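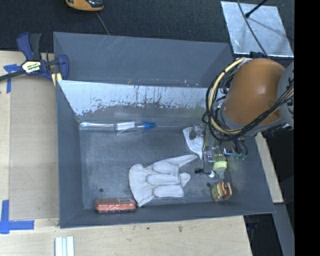 Agarrar sin conocer el objeto: lo que enseñan 2,052 intentos en una cubeta metálica

Un brazo robótico trabaja sobre una cubeta de chapa gris, de paredes inclinadas, sujeta a la mesa con una mordaza. Dentro hay guantes blancos, un tubo de plástico transparente con tapón azul y varias piezas pequeñas. Para el grupo de manipulación de Farnard, la variedad del contenido es la variable que interesa: el método que desarrollan Annelore Tiedemann y Behrouz Shahbazi no recibe modelos tridimensionales de los objetos ni una lista de categorías. Recibe una imagen y devuelve una posición, una orientación y una apertura de pinza.

El planteamiento no es nuevo en lo esencial. Lo que cambia es el tratamiento de los fallos. En la mayoría de los esquemas autosupervisados, cada intento se reduce a una etiqueta binaria según la pinza se cierre sobre algo o en vacío. El procedimiento de Farnard, denominado internamente Flodcombe, conserva además la trayectoria de cierre de los dedos y la compara con la prevista. Un cierre que se detiene antes de lo esperado y después cede se registra como deslizamiento; uno que llega al tope sin resistencia, como error de localización. Ambos cuentan como fracaso, pero corrigen partes distintas de la red.

«Con la etiqueta binaria, un guante que se escapa y un punto mal elegido producen el mismo gradiente», explica Tiedemann. «El segundo caso se resuelve desplazando la predicción. El primero exige cambiar el ángulo o la profundidad».

El entrenamiento se hizo en dos fases. La primera empleó 2,000 agarres simulados con cuerpos rígidos. La segunda, 2,052 intentos físicos repartidos entre objetos rígidos y deformables. De estos últimos, 732 tuvieron como objetivo una prenda o un material textil, la clase en la que la simulación aporta menos, ya que el modelo de contacto no reproduce los pliegues. Para la evaluación se reservaron 432 intentos adicionales, con disposiciones que la red no había visto.

Los resultados son desiguales. En objetos rígidos de tamaño medio, la separación de los fallos apenas modifica la tasa de éxito respecto a la referencia binaria. La diferencia aparece en los textiles, donde el sistema aprende a buscar un pliegue o un borde levantado y abandona el centro de la superficie plana. Un guante extendido sobre el fondo sigue siendo un caso difícil: ofrece mucha área visible y poca altura que pellizcar. Arrugado, el mismo guante admite más orientaciones válidas.

Los cilindros transparentes plantean otro problema. Shahbazi atribuye la mayor parte de los errores a la estimación de profundidad, que en esas zonas devuelve valores de la pared o del fondo. Cuando la pieza queda paralela a la pared y pegada a ella, se añade una restricción geométrica: uno de los dedos necesita un espacio que no existe. El planificador descarta esas poses por riesgo de colisión y pasa al siguiente candidato, con lo que algunos objetos permanecen en la cubeta durante series enteras. Se ensaya una maniobra previa de empuje, todavía sin datos suficientes para publicarla.

Bernd Kohlhase, que trabaja en percepción táctil en Rorivthorpe y no participó en el estudio, considera útil la distinción entre tipos de fallo, con una reserva. El umbral que separa deslizamiento y error de localización se ajustó a mano para una sola pinza. «Con otros dedos y otra rigidez habría que repetir la calibración. Falta saber cuántos intentos cuesta eso», señala.

El grupo prevé medirlo a partir de octubre con una segunda pinza de dedos más estrechos. La red se mantendrá congelada salvo en la rama que clasifica los cierres, y la comparación se hará sobre las mismas 432 disposiciones de evaluación.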